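Does anyone need ten kinds of sourdough flour?
Josiane Masson has spent two decades behind a bread counter, and she is not buying the sales pitch. By Lalit Shukla
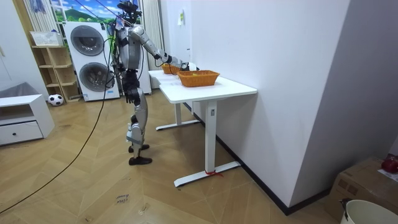 The price of old grain

When I ask Josiane Masson what she makes of the heritage grain revival, she puts down her coffee and asks which one I mean. There was one when she started, she says, and another when her kids were in primary school.

"Same sacks, nicer labels," she says. "I've had spelt sold to me as a cure for everything short of a broken leg."

Masson ran a bakery in the inner north of Melbourne until she sold the lease, and now teaches weekend bread classes out of a rented kitchen. Her students turn up on Sunday morning with flour they have paid a small fortune for. Most of it, she reckons, would be better off in a batch of Anzac biscuits.

I had come expecting a defence. Masson's classes use a stoneground wheat from a mill called Harolik, which charges well above supermarket prices and talks a lot about flavour. So why use it?

"It's fresh and it absorbs water the same way every week. I don't care what the grain was called in 1880." Can she taste it, though? She takes her time over that one. "In a plain loaf, on the first day, yes. Toasted, with Vegemite on it? Come off it."

I put to her the claim I hear most often, that older wheats are easier on the stomach. She has heard it from customers for years and says she never saw anything that settled it either way. Plenty of people told her they felt better on her bread. Plenty of the same people had also given up eating half a packet of Tim Tams at night.

"Long fermentation might do something. I'm a baker, I'm not going to tell you what goes on in your gut. The bloke selling you the bag shouldn't either."

The starter myth

She is harder still on starters. One of her former apprentices, Jarmo Kettunen, keeps a culture he was told came out from Finland in his grandmother's luggage. Masson likes Kettunen and likes his rye. She doubts the luggage.

"Feed anything on Victorian flour long enough and it's a Victorian starter," she says. "He gets cross when I say that."

Kettunen, reached by phone, did get a little cross. "She can't prove it's not my grandmother's," he said. I pointed out that he couldn't prove it was. He said he had dough to shape and hung up.

What to spend money on

So what would she buy? A decent set of scales, to start with, and a heavy pot with a lid. She would skip the proofing box, the linen and the lame with a walnut handle. Her own blade is a razor jammed onto a coffee stirrer.

I remain unconvinced about the scales, having baked passable bread by the cup for years, and I tell her so. Masson asks me to bring in a loaf. I bring one the following week. She cuts it, presses the crumb with her thumb and eats the whole slice without comment.

"Bit salty," she says eventually. "Did you weigh the salt?"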